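Polish haze on a desk top, how do I get it off?
Finishes & Furniture > Wood

simar_attic
Desk is a glossy reddish brown, had it 2 years. Been using Mindik spray polish on it every week and now theres a gray haze that smears when I drag a finger across. Looks fine at noon, awful under a lamp. Tried a damp cloth, came back once it dried. Do I have to strip the whole thing? Really don't want to.

Solved · 2 replies

venter23
No don't strip it. It's polish buildup, very common. Few drops of dish soap in warm water, wring the cloth almost dry, go with the grain. Dry it right away with a second cloth. If it still smears, odorless mineral spirits on a rag, window open, test under the back edge first. Usually takes 2 passes. Then leave it alone, no spray for a month at least. 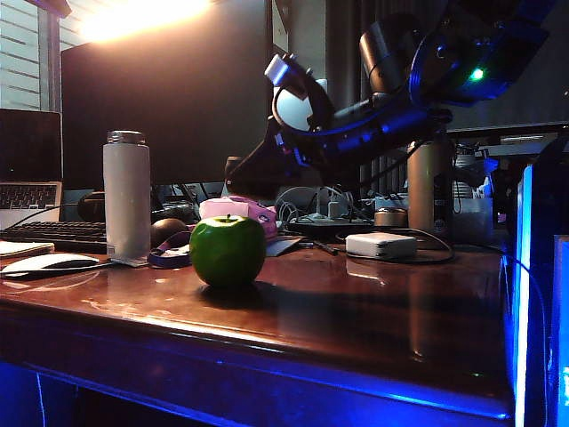

1 min read

Shine like on that wood is what you want, light bouncing straight back off it. Wax is optional after. If you do wax, thin coat, wait, buff. Most people put on way to much.

Oh and the rag from the spirits, lay it flat outside to dry. Don't ball it up in the trash, they can catch fire.

fovavura107
Vinegar. Always worked for me. Or just put a desk pad over it lol

simar_attic
Soap got most of it, spirits got the rest. Didnt try the vinegar. Thanks, skipping wax for now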